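Clestov course, shop notebook — greens and irrigation
April, Saturday, started 5:40 a.m.

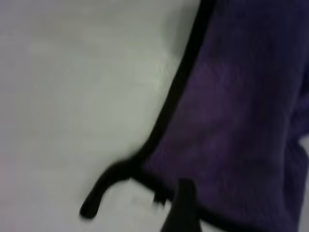 Stimped 3 green and the practice green before the first mower went out. Both slower than last week, 3 by more. Clippings off 3 were heavy and damp, so growth is the likely cause and I am not touching bench height yet. Prism gauge on the Nelel walker reads the same at both ends of the reel. Checked reel-to-bedknife contact with paper strips, clean cut at all points except the far left, where it folds. Backed off, relapped, cut clean. Wiped the reel down after with a purple cloth, the soft kind with a bit of fuzz to it. Do not use that kind near fresh grease, it sheds. Bedknife has maybe one more grind in it.

Irrigation. Ran the front loop from the pump house, 2 stations at a time. Flow meter total at start 2,215, at finish 2,717, in gallons. That is too high for the heads that were open. Walked the line from the old 7 tee to the ditch and found a soft area on the ditch side, no standing water. Isolated that lateral and the meter stopped creeping. Suspect the saddle where the old line was cut when the course was rerouted. The as-built still shows the pipe continuing under what is now the road berm, which is wrong. Marked in red on the shop copy.

To dig: hand tools only for the last foot. The control wire runs in the same trench and the splice boxes are not on any drawing.

Ruawai controller dropped its program again at the power blip. Clock was right, start times blank. Re-entered from the card inside the door. Battery tests fine out of the unit, so next suspect is the holder contacts. Cleaned them, will see.

Bunker on 6: Prurnlow sand is setting up firm after rain, drains well on the floor but washes off the face. Depth on the face about 3 inches, less at the lip. Push up from the floor before ordering any more.

Open items
Lateral at old 7 tee — valve stays closed, tag on it
Order saddle and 2 couplings
Restimp 3 green after the next double cut
Bedknife, check stock

Hose on the wash pad leaks at the swivel. Washer is in the top drawer.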